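Can a machine tidy a lounge room yet?

My neighbour Dalia asked me in August whether she should hold off hiring a cleaner and wait for a robot. I said no, hire the cleaner. I've been thinking about the question since, and my answer hasn't changed much.

Floors are mostly sorted. A robot vac will do ours while I'm at work, provided I've picked everything up first. The picking up is the part I'd pay for. Cushions are a good test. They're light and hard to break, but they change shape when you grab them, and they end up anywhere, on the seat or down on the tiles.

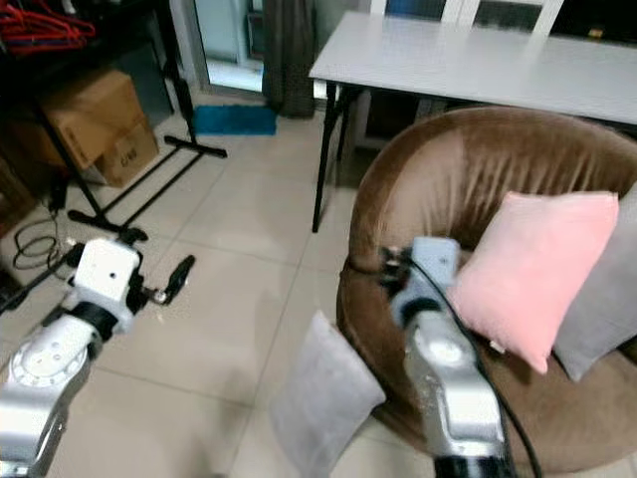 A person does that job without looking. For a pair of arms it means finding an edge, squeezing enough to hold it, and knowing which way up a square pillow goes. I kept a tally of my own chores for 2 weeks and found that most of them were this sort of thing: soft stuff in the wrong spot. Very little of it was lifting or scrubbing.

Ilari, who I used to work with at Usuga, reckons factories will get there first. Their parts are stiff and turn up in the same place every time. He's probably right. I'd still like to see one fold a fitted sheet.

Dalia's cleaner starts next month.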